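How Does a Computer Know What Time It Is?

I used to think my computer peeked at the internet every second. Nope! Inside is a tiny crystal that wiggles super fast, and the computer counts the wiggles.
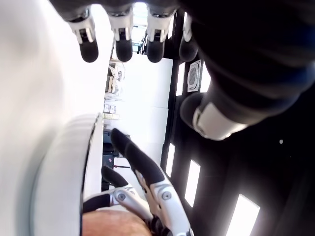
What if it's switched off?

Many computers have a little battery that keeps the clock going (mine is called Zolo, and it's a slowpoke). Once it's online, it asks a time server to fix any mistakes.

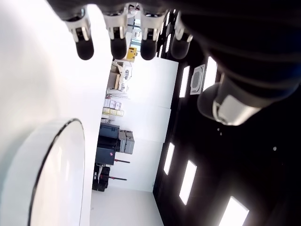 Mwanahawa Were wrote in to ask if a clock can run too fast. Yes, it can! Warm or cold crystals wiggle a bit differently.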